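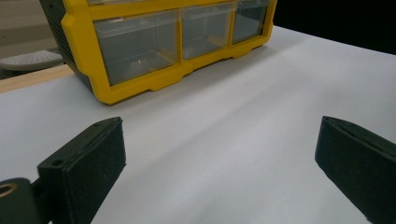 Small parts organizer, yellow frame, clear drawers.

virnach-drawers
A data card for one cabinet of small parts

Version 2. Maintained by the hardware bench at Katona.

What this is

virnach-drawers is a parts inventory kept as a handful of CSV files, plus the rules for keeping it. It covers the yellow cabinet and nothing else. The bigger steel cabinet has its own inventory, called gelmont, which was last accurate in a different August.

The full log has 3672 rows. Each row is one event: something went into a drawer, came out of a drawer, or was found in a drawer where it had no business being. The third kind is the most common. We considered renaming the project after it.

Why anyone would want this

You probably don't. But if you run a shared bench and are tired of buying M3 washers every month while owning a lifetime supply of M3 washers, the file layout and the label rules may save you an afternoon. Take them, rename the columns, and never tell us how it went.

Files

drawers.csv has one line per drawer, with its address, its official contents and the date it was last checked.
events.csv is the log described above.
synonyms.csv maps what people write on the sheet to what they mean. "Little screws," "small screws," "the screws" and "screws (good)" are four different parts.
notes.txt is where arguments go. 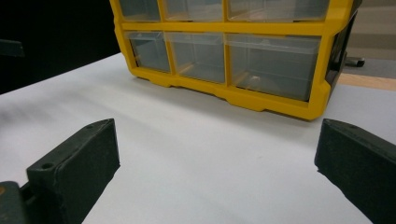
Addresses

Every drawer has a row letter and a position number. Row A is the bottom row. We know that most people start at the top, and so did version 1, until a second cabinet was stacked on the first and every address in the file became wrong before lunch. Counting from the bottom means the table stays put and the letters do too.

Position is counted from the left as you face the drawers. "As you face the drawers" was added to this document after a disagreement that ran to 7 entries in notes.txt.

An address belongs to the opening in the frame. If you pull two drawers to compare their contents and put them back swapped, the contents have moved and the addresses haven't. Log it, or swap them back and look innocent.

Collection

Entries are written on a paper sheet at the bench and typed in on Thursday. Handwriting is transcribed as read. Where it could not be read, the part field says UNKNOWN and the quantity field is left blank. Nothing was guessed, with the exception of one entry that could only have said "grommets" or "grommits," and was entered as the one that exists.

Quantities are "none," "few," "enough" and "too many." Exact counts were dropped in version 2, after we noticed that all of them were fiction.
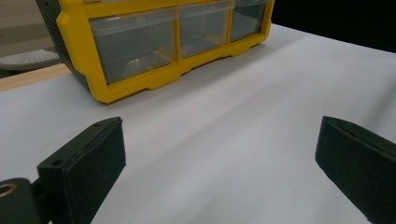 Empty is the hardest value in the whole file. A drawer marked "none" is supposed to have been pulled all the way out and looked into from above. What happens in practice is that somebody glances at the front and moves on. The plastic is clear but has a gray tint, and it picks up reflections, so one small light-colored item near the bottom of a drawer shows up as a faint pale shape and not much more. Treat any "none" without a check mark in the pulled column as a rumor. A single leftover spacer is "few," even if it feels silly to write it.

Known problems

The part called "Drirnley clip" appears in the log from the first page on. Nobody at the bench can say what it is. It has been taken out more often than it has been put in, which suggests either a clerical gap or a very generous drawer.

Springs are undercounted. They leave on their own.

Some rows from version 1 still use the old top-down addresses. They carry a v1 flag and should be left out of anything you plan to rely on.

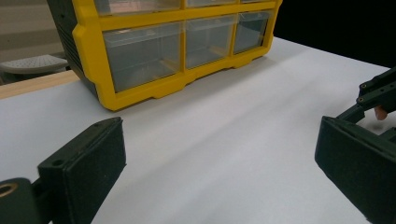
Maintenance

Once a month the whole cabinet gets a proper check. Clear the table first, all of it, and bring a tray with a lip. Work one drawer at a time: pull it, tip it into the tray, sort, refill, slide it home, write the line. Doing 2 at once is faster right up to the moment when it becomes much slower.

Labels go on the frame, never on the drawer fronts (see Addresses). Use the removable kind. The permanent kind was tried on the gelmont cabinet, where the words "MISC FUSES ETC" will outlive us all.

Corrections

Add a row. Don't edit old ones, even yours, even the embarrassing ones. If you know what a Drirnley clip is, please write it in notes.txt in block capitals.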